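Henier moves tray packing to steel tables

Packaging firm Henier has changed the layout of its tray packing area, replacing the old benches with square stainless steel tables. The change was completed in March 2026, after a trial in February.

The tables have a slightly raised edge on all four sides, so small parts stay on the top. Black plastic trays with cut-outs and slots are handled there before packing. Tape on the grey floor sets out the marked areas – two in the first stage. 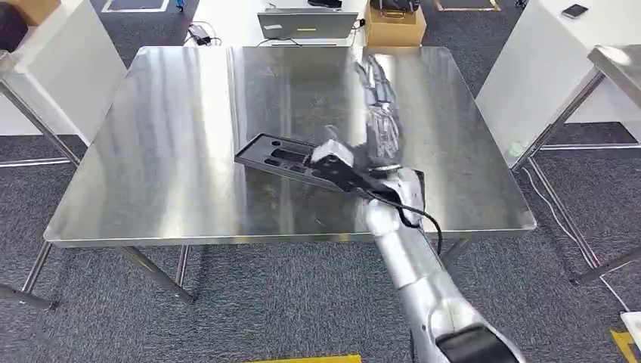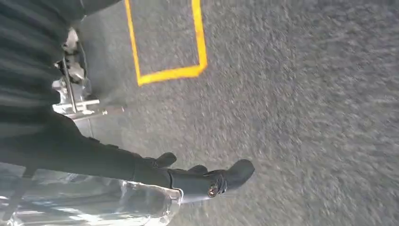

Delia Dobre wrote in to ask whether the tape would hold on a coarse floor, having had to re-lay hers at Hullmont after two months. She would also like to know how the steel tops are cleaned between batches, as scratches tend to hold dust.

Henier says tops are wiped at each change of batch and the tape is checked weekly. The second stage covers a further 52 square metres and will use the same tables, supplied by Van Acker.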